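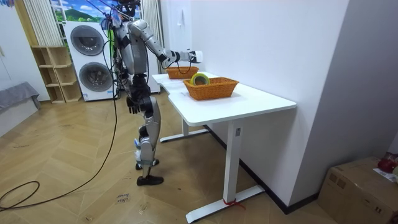
Molinillo de cereal Dasorari Hinda

Buscar en la tienda Escribe aquí lo que buscas Buscar

El Hinda es el molino manual que más nos ha cambiado la manera de hacer pan en casa. Muele trigo, centeno, espelta, arroz y garbanzo seco, y pasa de una sémola gruesa a una harina fina con un giro del anillo. La harina recién molida huele a campo, a nuez, un poco a hierba seca, y quien la prueba por primera vez en una hogaza sencilla suele repetir la semana siguiente.

Lo diseñó Aleksi Rantala, que empezó fabricando molinos de café y se pasó al cereal cuando su padre le pidió uno para el centeno. De aquella primera época quedan la manivela larga y la tolva cónica, que deja caer el grano sin necesidad de empujarlo. El resto se rehízo varias veces. En la versión actual las muelas son cerámicas, se sacan a mano y vuelven a su sitio con una sola muesca, así que no hay manera de montarlas al revés (con el modelo antiguo nos pasó a todos, y más de una vez).

Pesa 967 gramos sin la abrazadera. Se guarda en un cajón hondo y se lleva sin problema a una casa de vacaciones, que es donde muchos clientes nos cuentan que más lo usan.

Cómo se ajusta el grosor

El anillo tiene 11 posiciones marcadas. Las primeras dan harina para pan de molde, bizcochos y masas de pizza; las centrales van de maravilla para panes rústicos y gachas; las últimas parten el grano sin más, para copos irregulares o para remojar. Entre una marca y otra se nota un clic firme, y el ajuste no se mueve mientras se muele.

Con centeno recomendamos dos pasadas: una primera en una posición alta y otra más cerrada. Se gira con mucha menos fuerza y la harina sale más fresca al tacto. Con garbanzo, lo mismo, y despacio. El maíz de palomitas es demasiado duro para este molino; para eso está el modelo Gu, de muelas más anchas y brazo reforzado.

Sujeción: la abrazadera admite tableros de hasta 5 centímetros de grosor y lleva una almohadilla de corcho para no marcar el canto. Apretar a mano es suficiente.

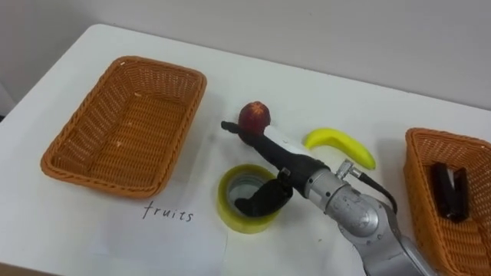 Del molino al pan

La harina integral recién molida bebe más agua que la de paquete. Si tienes una receta que te sale bien, añade el agua poco a poco hasta que la masa vuelva a parecerse a la que conoces, y déjala reposar media hora antes de amasar. El salvado se hidrata, la masa se vuelve más dócil y las manos lo agradecen.

Nuestra receta de los domingos lleva mitad de trigo molido en casa y mitad de harina blanca de fuerza, masa madre activa, agua templada y sal. Nada más. Fermenta en la cocina hasta que ha crecido a ojos vistas, se forma, pasa la noche en la nevera y entra fría al horno muy caliente. ¡Qué corteza! Y para llevar los panecillos a la mesa nos gustan mucho las cestas rectangulares de mimbre, con un paño de lino en el fondo, porque caben en fila y siguen templados cuando llega la mantequilla.

Con el molino enviamos un cuadernillo con recetas de pan de centeno, crepes de sarraceno, galletas de espelta y una papilla de arroz que tiene mucho éxito en las casas con niños pequeños.

Limpieza y cuidado

Cepillo seco y listo. Las muelas no se mojan nunca: si han cogido olor, muele un puñado de arroz blanco crudo y tíralo. La tolva y el vasito sí se lavan a mano con agua y jabón, y conviene secarlos bien antes de volver a montar. El mango de haya mejora con una gota de aceite de linaza de vez en cuando — el nuestro ya está oscuro y precioso.

Qué viene en la caja

Molino Hinda, manivela con mango de haya, abrazadera, vaso recogedor con tapa, cepillo y cuadernillo de recetas. La garantía es de 3 años y cubre también las muelas. Los recambios se piden sueltos. 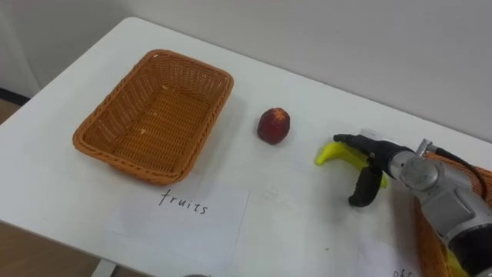 Accesorios compatibles

Tamiz Fukosis, de malla fina, para separar el salvado grueso. Encaja sobre el vaso recogedor y se sacude con la mano. El salvado que queda arriba es estupendo para espolvorear la masa antes de hornear.

Tolva grande, para quien muele para varios panes de una vez. Se enrosca en lugar de la original.

Bolsa de algodón con cordón, para guardar el grano en un sitio fresco y oscuro. No sirve para la harina ya molida, que va mejor en un bote cerrado y en la nevera.

Contacto | © Dasorari, todos los derechos reservados | Volver arriba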